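How to fold awkward trousers on the bed (without buying anything)

Filed under: Clothes and laundry
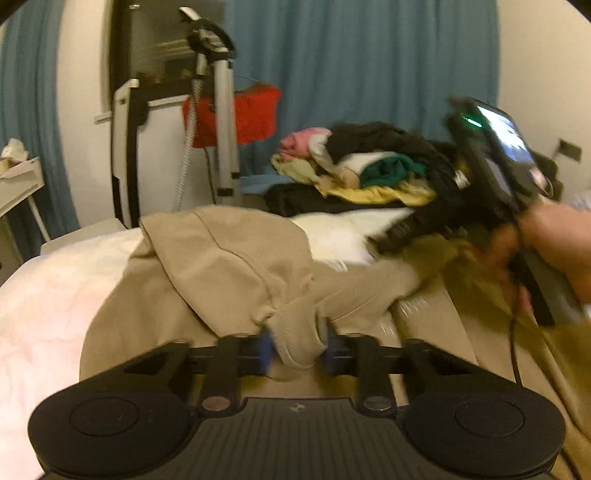
I have read a lot of folding advice and I believe very little of it. Most of it is written for a stack of identical T-shirts on a shop counter. Khaki work clothes, the thick kind with seams that won't lie straight, are another matter, and they are what I get asked about most.

First, the folding board. I bought the Halim one a couple of years back, tried it on 2 pairs of trousers and gave it away. It was made for shirts. Anything with a long leg hung off the end and dragged the rest with it. The Noston video people will tell you it needs practice. Maybe so, but a bed needs none.

What you need

A made bed with the cover pulled tight. White or pale bedding is handy for dark or khaki things because you can see where the edges are. That's it.

Step 1. Empty the pockets and do up the zip. If you leave the zip open the waistband splays and the whole fold goes crooked from the top.

Step 2. Drop the garment on the bed and don't try to be clever. It will land in a heap with one leg twisted. Find the waistband first. People go for whatever bit is sticking up, which is usually the middle of a leg, and lifting from there only makes the twist tighter.

Step 3. Take the waistband at both sides, lift it clear of the bed and give it one hard shake. One. I have seen guides that say five or six and I can't see what the other four are for.

Step 4. Lay it down and bring one leg over the other, matching the inside seams. The outside seams may not meet. Cheap trousers are often cut slightly off and you can spend all evening trying to correct something the factory did. Match the inside and leave it.

Step 5. Smooth from the waist down with a flat hand — not your fingertips, which push little ridges ahead of them.

Step 6. Fold the hem up to just below the waistband, then in half again. For a drawer, stop there. For a suitcase you can go to thirds, though I find it makes a fat lump with heavy cloth.

Does rolling save space?

Adi Lumenta wrote in from Jallitz to say rolling got 10 pairs into a drawer that used to take far fewer. I'd like to see the drawer. With thin cotton I can believe it. With heavy cloth my rolls came undone by October and I went back to folding.

What about creases?

Folding doesn't remove them, whatever the Istenico leaflet says. If a crease was there when you started it will be there tomorrow, only flatter. Iron first or hang the thing up overnight.

Comments (2) are open below. Please don't send me links to boards.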